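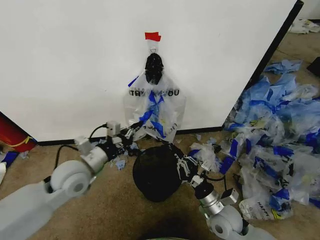 Slide 1. One bag, one hook, a flag of red tape. Leave up while people find seats.

Opening

Thank the hosts. Rukstead library, back room, 4 February 2024. Say the title out loud once, slowly, with a straight face: "Where Bags Go." Wait. If there's a laugh, good. If there isn't, carry on as if it were a serious title, and by the end of the talk it sort of is.

Introduce self: Cường Đoàn, I put up shelves and hooks for a living, mostly in other people's hallways. I have opinions about doors. Those are for the March talk, please come back for it.

Then straight in. Ask: who here has a bag full of bags? (Hands.) Who knows where it is right now? (Fewer hands.) Who has opened a cupboard this year and had it come out to meet them?

The 600

I emptied the bag cupboard at my mother's place and we counted, since we were arguing about it and wanted a winner. 600 plastic bags. She had guessed 2 hundred -- no, say "a couple hundred," it sounds better. I had guessed a thousand. Nobody won, and we both had to fold.

Point to make: she isn't a hoarder. She shops, she brings home a bag, she puts it "away." Away was the space between the cupboard wall and the ironing board. There was no moment at which she decided to own 600 of anything.

Don't do the decomposition statistics. Everyone has heard them and they go quiet in the wrong way.

Look at the slide

Turn and look at the bag. I mean really turn around, or they won't look either.

Things worth saying about it:

It's hanging by its handles, gathered, from one small hook. A grocery bag has two handles and about one good idea, and the handles are it.

It hangs flat to a flat white surface. Nothing behind it, nothing to snag. Compare with the knob on your pantry door, which has four bags, an apron and a dog leash on it.

The red tape. My favorite part. It's folded over so it sticks out, right above the hook. A small white or silver hook on a pale wall disappears after a week, and you start hanging things on the air. Put a flag over it. Ugly is fine. You'll find it with your arms full.

The blue tape, crossing on the lower half. Clear plastic against white is nearly invisible too, so a bit of color on the bag does what the flag does for the hook. (Someone will ask whether it's art. Say yes.)

The lettering: TH, fold, OU. Pause here. Even the bag has stopped finishing its sentences.

How high

People get this wrong more than anything else. They put the hook at eye level because that's where their eyes were when they were holding the drill. Then a bag goes up, the handles take all the weight, and everything useful about it is at your chin.

The bag on the slide comes down near the floor. I like that. You can put something heavy in it and let the bottom hang low, and if a handle gives up, the potatoes fall an inch.

Hold up the Mevska hook, the one from my pocket. CHECK POCKET BEFORE TALK. It costs 2 dollars and I own 6. Adhesive back, so mention: wipe the wall, press hard, then leave it alone overnight. Everyone nods at this and not one of them will do it. I don't do it either.

Folding, briefly

The Thái method is my cousin Thái's, named by him. Flatten the bag, fold it lengthwise into a strip, then fold up the strip in triangles like a flag at a funeral. It makes a neat little packet. It takes him forty seconds and he finds it relaxing. I timed my own and stopped looking at the clock.

If you fold, fold. If you won't, and you know whether you will, hang one bag and stuff the rest in it. When it's full, stop bringing them home.

Skip the Femetetti dispenser story if running late. If not: bought it, mounted it, loaded it, pulled one bag, got nine. Sold it on with the nine bags included.

Next slide. Say nothing for a second, let them read the bag. 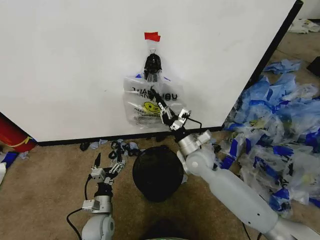 Close and questions

"Thank you," and the smiley face, which has been saying it longer than I have. Sit down on the laugh or without it.

Likely questions:

Paper bags? Different talk. They like shelves.

Will the hook hold a coat? It will hold it until you leave the room.

What happened to the 600? We kept the good ones. Do not say how many.

Hooks are on the table by the door, take one each. Ask for the tape back.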